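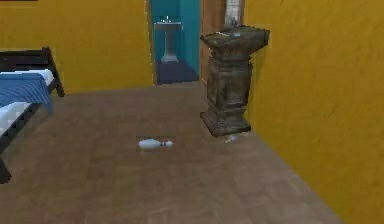 Bedroom mock-up, mustard walls, parquet floor

From: Sayaka Wada
To: Tirnel Old House list
Subject: Re: Lime plaster in a bedroom, color in the mix or on top?

Hi Joar and everybody,

Oh, I'm so glad you asked this, I've been waiting for someone to bring up lime color! We did two rooms in our place last April and I would do it all again tomorrow (my shoulders might vote the other way).

On Tuesday-style quick questions I usually keep it short, but this one deserves a proper answer, so get a coffee.

Joar Ljungberg wrote:
> We have stripped the back bedroom down to the old brown coat and
> it is mostly sound, with 3 hollow patches near the window. I want
> a strong warm yellow, close to mustard. Do I put pigment in the
> finish coat or do a limewash over plain plaster? Fumiko says the
> first, my neighbor says I will regret it. Also, how long between
> coats? The room is small and we would like to sleep in it again
> before summer.

Fumiko is right that pigment in the finish coat gives you a wonderful depth, and if you ding the wall later the scratch is yellow all the way down. But you have to weigh the pigment for every single batch, on a kitchen scale, dry, and mix enough for a whole wall at once. We ran short two thirds of the way across our long wall and the new batch dried a shade greener. It's behind a wardrobe now.

For a first room I'd go with limewash over plain plaster. You can build it up slowly, and if it's too pale you just do another coat! Our mustard took 5 thin coats. The first one looked like weak tea and I nearly cried, then it started to glow around the third. Yellow ochre alone came out a bit lemony for us, so I added a small spoon of raw sienna per bucket and that warmed it right up. Do a test board first and leave it a few days, as the color gets a lot lighter when it dries.

A few things I wish I'd written down the first time:

Dampen the wall before each coat. A garden sprayer is perfect. You want it dark but not running.

Work in crisscross strokes with a big soft brush and keep a wet edge. Stop only at a corner. If the phone rings, let it ring.

Wait a day between coats, longer if it's cold. The plaster underneath needs much more time than that, and ours got over three weeks before any color went near it.

Wear goggles. Lime in the eye is no joke, and it spatters most when you're doing the bit above your head.

Cover the floor twice, plastic and then old sheets. Lime water leaves dark marks on oak that are a real pain to sand out.

About your hollow patches: tap around each one and pencil the outline, then cut back to where it sounds solid. Sadao Mizuno had a nice post on keying new plaster into old, with the edges undercut a little. It's message 1,344 in the archive and well worth reading twice.

Does anyone have experience with the Grislow putty? I used the Rikia one and loved how creamy it was, but they've stopped shipping to us and I have a hallway to do. Gemma, didn't you try a tub on your stairs?

Joar, please post your test boards when you have them. I want to see that yellow!

Sayaka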